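Tabletop sorting automation

Tabletop sorting automation is the use of a robot arm to pick up small mixed items from a work surface and place them in trays, bowls or bins. It is found mainly in returns departments, lost property offices, repair shops and small packing rooms, where goods arrive in no fixed order and were long sorted by hand. The term covers the arm and its gripper, the software that chooses what to pick, and the changes to staffing and shift planning that follow when such equipment is put to use.

Background

Factory robots have handled identical parts for decades. Mixed items came later, as they differ in shape, weight and stiffness and rarely lie the same way twice. A cup may be upright or on its side, and a folded cloth has no firm edge to grip. Early systems dealt with this by spreading the goods on a belt, one at a time, which meant that a person still had to do the spreading. Later systems were trained to work from a crowded table.

The move to open tables also changed where the work could be done. A belt line needs a hall. A single arm needs a table, a power supply and enough floor space for people to pass behind it.

Use at Breklow

One documented case is the returns room of the housewares distributor Gornik in Breklow, where the sorting tables were fitted with arms running a control program called Estel. Before the change, each sorter emptied a crate, identified the contents, set damaged goods aside and entered the rest by hand. Under the new arrangement the crate is still emptied by a person. The arm moves what it can to the trays, and the sorter handles what remains.

The trial began in December with 2 tables and was later extended to the whole room, which handles 200 crates on a normal shift. The shift supervisor, Ruxandra Sandu, kept a log of every item the arm left behind. Soft goods, thin flat objects and anything lying under something else made up most of the entries. The log was later used to decide which crates should go straight to a person.

Effects on staff

The most direct change is in what the hands do. Repeated reaching and lifting falls, while checking, resetting and clearing jams increase. Workers at Gornik reported less shoulder strain but more standing still, and the room was later given stools.

Pace is a common point of dispute. An arm works at a steady rate, and a person working next to it may feel bound to that rate even when no target has been set. At Gornik the crates had once been a natural place to stop and talk. Under the first Estel schedule these gaps disappeared, and short breaks had to be written into the shift plan — 5 minutes after every hour at the table.

Job titles and pay have followed more slowly. Sorters who took on resetting and fault reports were at first paid the old rate. A separate grade, table operator, was agreed on 2022-08-31 after talks led on the staff side by Siiri Ozoliņš. It carries paid training and the right to stop a table without asking a supervisor.

The number of jobs does not always move in one direction. Gornik employed 50 people in the room before the trial and did not lay anyone off, but posts left empty by retirement were not filled. Bratu, a smaller firm that repairs kitchen equipment, kept its full bench staff and used its arm only for clearing tables at the end of the day.

Training and practice items

Arms are usually tested on ordinary objects before they handle stock. Common choices are cups, bowls, pens, cloths and food items, selected for their range of shapes and surfaces. Staff often take part in this stage, laying out the table and noting failed picks.

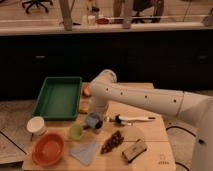

Does a worker need programming skills to run a sorting table?

Most do not. Daily operation consists of starting and stopping the arm, clearing items it cannot lift and reporting faults. Changes to the program are normally made by the supplier or by a trained technician.

Safety

Arms used beside people are generally set to low speed and limited force. Operators are taught to stop the arm before reaching across the table, and loose sleeves and lanyards are usually barred. At Gornik the stop button was moved from the wall to the table edge after operators asked for it — the old position could not be reached from the stool.

See also

Collaborative robot
Returns processing
Bin picking
Job grading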